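Subject: Re: [Skonach-list] Cloth nappies in hard water, and the page for new parents

Balakrishnan Raju wrote:

> Hello all, I'm hoping someone with more years behind them can help. We moved out past Zarnau in February and the nappies that were lovely and soft in town now come off the line like cardboard. Same powder, same machine, same everything except the water, which leaves a white crust on the kettle inside a week. My wife says more powder, my mother says less, and the fellow at the hardware store says vinegar for everything including the car. We have a seven-month-old who is getting a rash along the leg elastics. Is there a page somewhere with the basics? I looked in the list files and found three different ones that disagree with each other.
>
> Balakrishnan

Hello Balakrishnan, and welcome to the list properly, because I think that's your first post and it was a good one!

Your mother and your wife are both right, which I hope gives you a peaceful evening. In soft water people mostly use too much powder, and the leftover powder sits in the cloth and makes it stiff. In hard water the minerals grab hold of the powder before it gets anywhere near the nappy, so you need more, or you need something to soften the water first. We had the same trouble when we moved up the valley (ours tested at 185 on the little paper strips, and I believe anything near that counts as properly hard) and I spent a whole winter blaming the washing line, the poor thing.

What worked for us was a quick rinse first to get the worst out, then a long hot wash with the full dose of powder and a scoop of plain washing soda, and then one more rinse with nothing in it. I stopped using fabric softener altogether. It makes everything smell like a hotel and the nappies stop soaking anything up, so you end up changing the baby, the sheet and yourself. As for vinegar, I used it for years and then stopped when the elastic went on a whole batch of covers. I can't swear it was the vinegar, but I've been happier without it.

Now, the three pages. You are quite right that they disagree, and some of that is my fault, as I wrote one of them and then forgot it existed. Prakash Chettiar has been pulling them into a single page for new parents and I've been adding bits in the evenings. I'll paste in the part on drying and putting away, as it stands, so you don't have to go hunting. 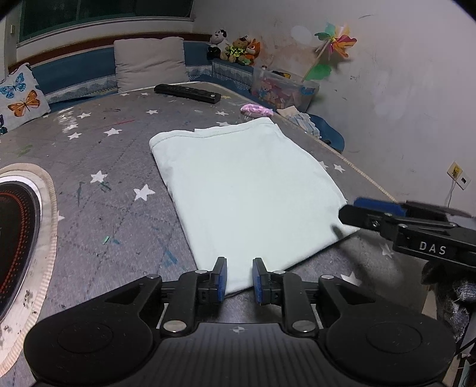 *Page last changed: February, by Prakash C. (drying times and folding)*

**Drying and putting away**

Flats and muslins dry in an afternoon if there's any breeze at all. Prefolds want a full day, and the thick stitched-in ones can take two in winter. Give each one a good hard snap before you peg it and another when it comes down — it breaks up the stiffness better than anything you can buy.

Sun is wonderful for stains but hard on elastic. Hang covers in the shade with the inside facing out, and bring them in once they're dry.

If you use a dryer, ten minutes at the end of line drying softens things up nicely. A full cycle every time will wear your nappies out early.

Fold everything the same way and stack by size. It sounds fussy, but at three in the morning you'll be glad of it.

**Still to write:** travelling, daycare, and what to do with the night ones.

So that's as far as it goes, and comments are very welcome, particularly on the night ones, where Prakash and I have never once agreed. He likes a bamboo flat inside a wool cover. I like two cotton prefolds and hoping for the best.

About the rash, Balakrishnan — please do have the clinic nurse take a look if it hasn't settled in a couple of days. It may well be the stiffness rubbing, and a strip of soft fleece along the inside of the leg helped my second enormously, but rashes have all sorts of causes and I'm only a person with a lot of washing.

One last thing for the others, as this has gone on long enough. I have a box of newborn covers, mostly the Brernel ones with the snaps, that are free to anyone who can use them. A few have tired elastic, but that's an easy job if you have a sewing machine and a bit of patience. Write to me off the list and I'll put them by for you.

Warmly, and with a full line out the back,

Maureen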